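Junior Volleyball Program: Term Registrations

Registrations for the Solís Junior Volleyball Program open on Wednesday at 9 am. The program is offered to players aged eight to 14 in three divisions, and each division trains twice a week under an accredited coach. Katia Caruso continues as head coach, and Meron Yilma joins the program to lead the beginners' division.

Families are asked to register online before the first session. Places in the senior division are limited, and returning players will be given priority until the end of June.
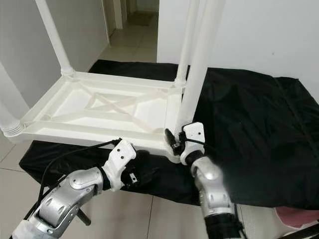

White plastic table, upside down on black cloth.

The club has received a grant of $3000 towards new nets and knee pads. The equipment will be shared between both training centres and may be borrowed at no charge during sessions. Players should bring court shoes, a drink bottle and a labelled jumper.

Enquiries about fees, uniforms or the sibling discount should be directed to Damilola Abubakar at the club office. Draws for the winter competition will be published in the next newsletter.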